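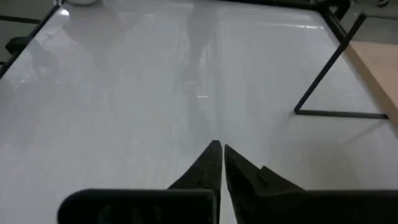
I got to the Plindis open day at 11, and my host was already talking. "Our first gripper was hopeless with lids," she told me. "We had nearly 197 tries before lunch!" She's been on the Zoris project for two years and clearly loves it (so did I, by the end).

I asked what's hardest. "Round things," she said. "A dish doesn't give you a corner to grab."

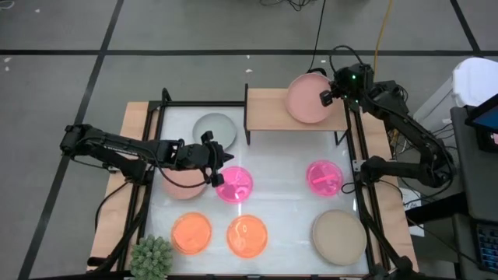
*The right arm's gripper at the pink dish on the shelf.*

Next stop is Claltby, in January.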